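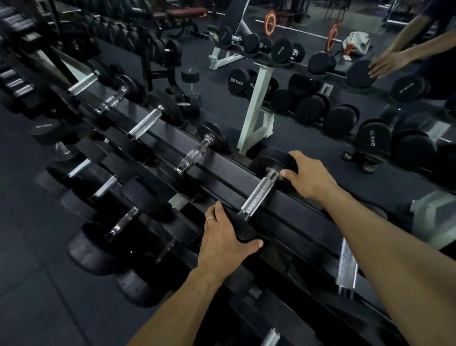 Unit 4. Rules for recording manual handling tasks

In this unit we look at the rules a recording must follow before a robot may learn from it. The Arnbridge course uses the task "re-rack the weights", and the rules come from the Pladberg handling guide, second edition, which you received in July. A dumbbell is a good teaching object for us. It is heavy, it is the same at both ends, and people hold it in more than one way: one hand can be on the handle with the thumb on the rough part of the grip, or over the round rubber head, and the label must tell which. The mirror behind the rack is a second difficulty. It repeats the rack and also the people, so rule 3 is very important here.

Rule 1. Label each hand separately. Write "handle", "head" or "both", never only "holding".

Rule 2. A clip is 60 seconds at most. If the task is longer, divide it at a moment when both hands are free.

Rule 3. Do not label objects seen in a mirror. Mark the mirror area as "reflection" — also when the object in it is clear and the colour is good. 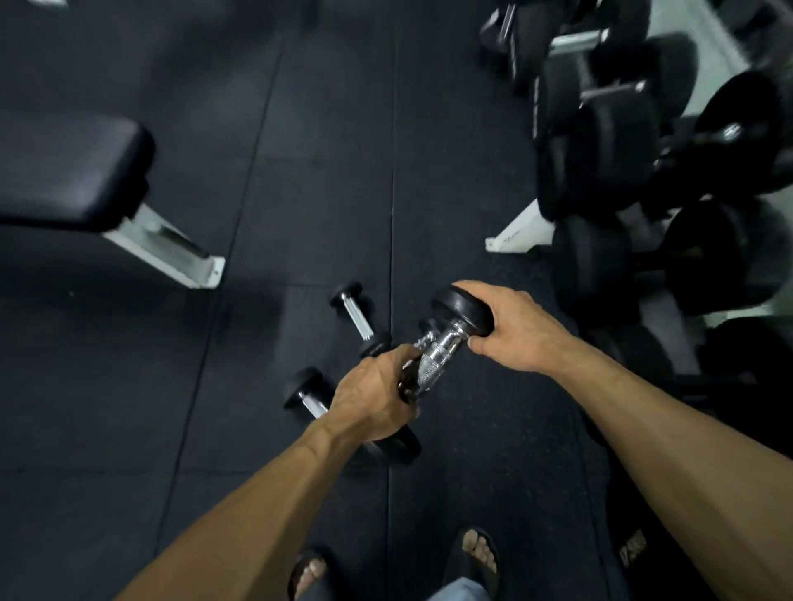 Figure 4.2. Left hand: handle. Right hand: head. Two more dumbbells on the floor get their own labels.

Rule 4. Objects on the floor are part of the task area. Label them even if the hands do not touch them.

Rule 5. Note the footwear. The Moffat site asks for closed shoes when any weight is lifted, and a clip with open sandals goes to the safety reviewer first.

The practice set has 199 clips. Please check your part with a partner before you send it to Tímea Jakab. Questions about rule 5 go to Beathag MacRitchie.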